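Let the Tenant Sleep on It First

By a reader in Neltham

When I came to Neltham, I rented a furnished room from a list. The list had 208 rooms, and every one had a price, a street and the word "clean". I chose by price, paid a month in advance and got the key at the office of the company, which is called Pistholm. In my first language we have one word for a room and a different word for a room where a person can live. English has only one, and I think the rental companies are happy with this.

My opinion is simple. A person who rents a furnished room should have 7 nights to change their mind, and should get back the money for the rest of the month. At present you can return a toaster more easily than a room.

People answer me that you can visit first. Yes, you can visit, for ten minutes, at four in the afternoon, with the agent standing at the door with his telephone in his hand. In ten minutes you learn the colour of the walls. You do not learn that the neighbour's pump starts at five in the morning, or that the heater knocks. I visited my second room, on the Gebreyes side of the river, and I liked it very much. I liked it until the first night.

The bed is the best example. It is the thing you will use for a third of your life in that room, and it is the thing you are most shy to examine. I was taught that it is rude to lift another person's sheet. Now I lift it every time. A sheet can be nicely chosen, and it tells you very little about what you will sleep on.

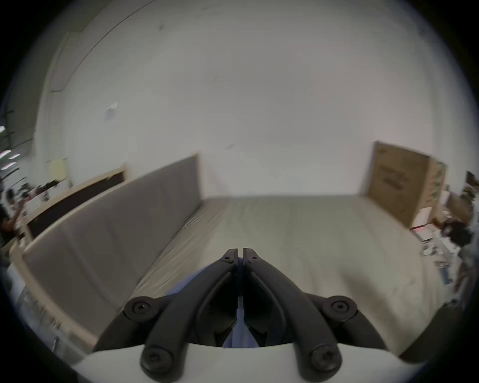
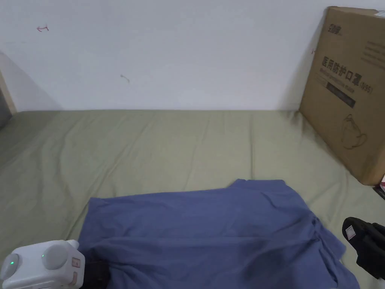

What the companies say

Pistholm wrote to its tenants in January that such a rule would make rents go up. The letter said the company has 2,297 furnished rooms, and that 1,581 of them had the same tenant for more than a year. They meant this as a proof that people are satisfied. I read the same numbers and I thought of myself. I stayed fourteen months in a room I did not like, because I had no money for a second deposit while the first one was still with them. A long stay can mean a happy tenant. It can also mean a tenant who cannot afford to move.

I do not say that the landlords are bad people. The owner of my present room, above the old Cameo cinema, is fair, and when I told him the window did not close he came the same evening. But a right should not depend on whether you were lucky with your owner.

What it would cost

Some tenants would abuse the rule, I accept this. A person could take a room for a week like a cheap hotel and then leave. So let the tenant pay for the nights used, plus the cleaning, and let him do it only once in a year with the same company. This is not difficult to write down. Our town already has longer rules about garden fences.

The students and the newcomers would profit the most, because we are the ones who sign quickly. We arrive with two bags, the course or the job starts soon, and we do not yet know which questions are normal to ask here. I did not know that I could ask about the age of the mattress. When I finally asked, in my third room, the agent said it was a good question and that she would find out. I am still waiting for the answer.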